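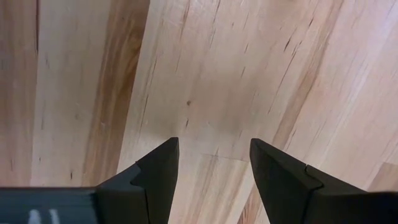

How I clean up a butcher block table and sort the pens that live on it

I've had a butcher block top as my drawing table for years now, and I love it, little dark flecks and knots and all. What I don't love is how fast it disappears under markers. So every so often, usually on a Friday, I do the whole thing over: sort, wipe, oil, put back. It takes me an hour plus drying time.

What you'll need

Three shallow plastic trays or bins (mine are Foturen, but any will do)
A scrap of paper for testing
Two soft cotton rags
Dish soap
Food-safe mineral oil (I buy the Horetti one, 1000 ml, and it lasts forever)
A sanding sponge, fine grit

Step 1. Get everything out where you can see it

Tip the markers and highlighters right out onto the wood. Don't sort as you go! I used to, and I'd end up holding six pens and a crayon with nowhere to put them. Spread them out so they aren't touching, caps all on, and then look at what you've got. 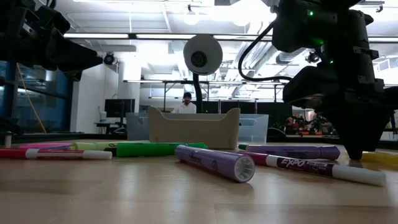
Pink, green, purple, maroon and yellow, spread out on the tabletop.

Step 2. Test on the scrap paper

Scribble with each one. If a marker skips, lay it on its side overnight and try again tomorrow. If it still skips, out it goes — I know, it hurts. Highlighters with fuzzy tips go too.

Step 3. Clean and oil the top

Move everything to a chair. Wipe the wood with a barely damp soapy rag, going along the strips, then wipe again with plain water. Stray marker lines come up with the sanding sponge if you go lightly and stay with the grain. Pay attention to the places where two pieces meet end to end, as crumbs and eraser dust love to sit there.

Let it dry all the way. Then pour on a little oil, rub it in with the second rag, wait 20 minutes or so and buff off whatever is left. Leave it until morning if you can. Paper on fresh oil is a sad thing.

Step 4. One kind per tray, more or less

My rule is pens and markers in one tray, crayons in the other two. Crayons leave bits of wax on everything, so they really do need their own spot. I also split them by color: warm ones in a clear tray, purples somewhere else, and the odd green goes wherever it fits. Put the trays at the back of the table by the lamp, where you can reach them without your sleeve dragging across your drawing.

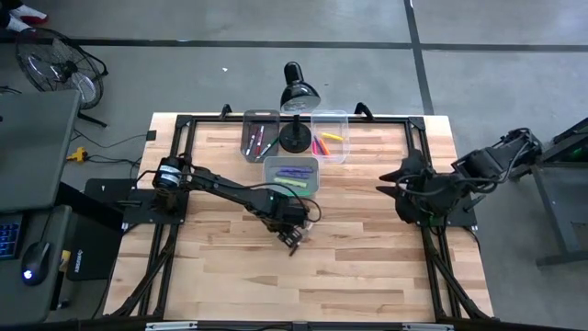

Trays at the back with the desk lamp in the middle, pens and markers on the left, warm crayons on the right.

Step 5. Keep it that way

Two minutes at the end of the day, pens back in the pen tray. I re-oil when the wood starts to look pale and thirsty, a few times a year, more in winter with the heat on. Wash the trays in warm soapy water while you're at it.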